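2022-03-14
By Ingeborg Stöcker

I gave away the instructions to every building set in our house last September, and I'd do it again tomorrow. My sister thinks I've lost my mind. She keeps hers in a binder, in plastic sleeves, sorted by year!

My feeling is that a box that makes one castle gets made into one castle, once, and then it sits on a shelf collecting dust until somebody knocks it over with a vacuum cleaner. We had a Trisley set like that, 1,175 pieces, a birthday present from Grandpa. It took my son a whole rainy week and he was proud of it (so was I), and after that he wasn't allowed to touch it. What kind of toy is that?

Now it all lives in one big bin. Yes, it's noisy when they dump it out. Yes, I've stepped on the sharp ones at night. But the kids build zoos and bus stations and a thing called Zodia that has its own laws, and they fight a lot less about who lost which part.

I do get the other side. Some kids love following steps, and my daughter missed her booklets for a good month - she told me so daily. If yours are like that, keep the paper. But please stop buying the sets with over 3,000 pieces for a seven-year-old. Get a bag of plain old mixed parts at a yard sale, clear the table and go make dinner.

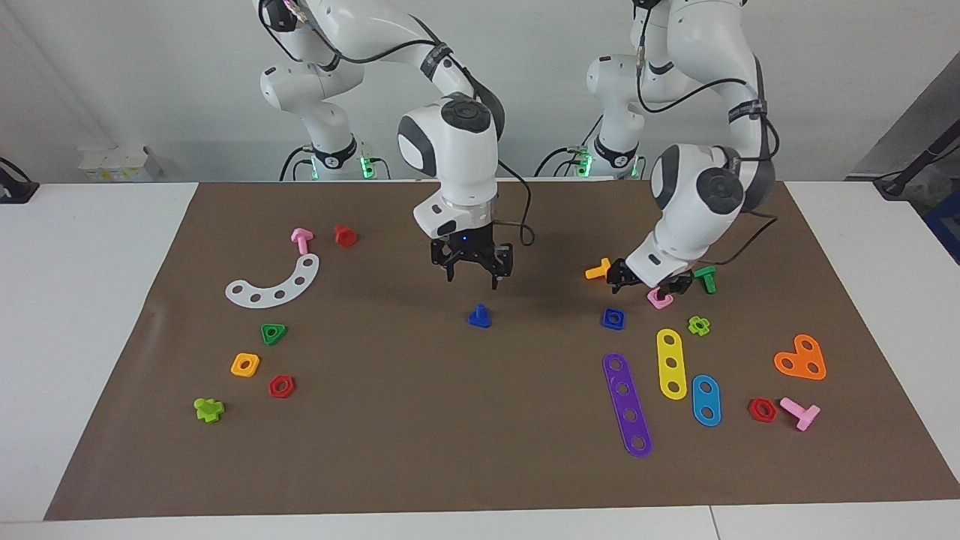 Bright plastic pieces spread out on a brown paper mat.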